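## Sorting by the basket

The perforated plastic basket has displaced the drawer organiser in most small workrooms, and the reasons are mechanical. A mesh wall weighs less than a solid one of equal stiffness, lets dust fall through, and shows the contents from the side. A pair of moulded handles on the short ends keeps the load level when the basket is carried full.

Gloves are the usual test. At the Velter workshop in Grirkia, work gloves are now stored flat, in pairs, fingers all one way, in baskets that hold nothing else. The previous method was a hook rail, abandoned in December after the cuffs began to stretch.

The procedure is short. Clear the table, set the basket on the left, and lay each glove flat to the right of it before it goes in. Coated palms face down – coating against coating tends to stick in a warm room.

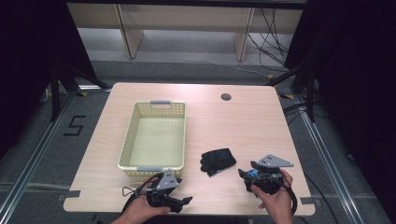 Sorin Furtună remains unconvinced by open mesh, and argues that fingertips work their way into the openings and tear when the glove is pulled out in a hurry. He would line the floor and walls with thin card and replace it whenever it softens.

Lining does cure the snagging, at the cost of ventilation. Nelu Preda's compromise is to line the walls only, to a height of 7 cm, and leave the base as supplied.

Load matters less than expected. A pair of knitted gloves in the Velter store weighs under 300 g, and the handles are seldom the weak point. Corners are. Check them for whitening, and retire any basket that rocks on a flat table.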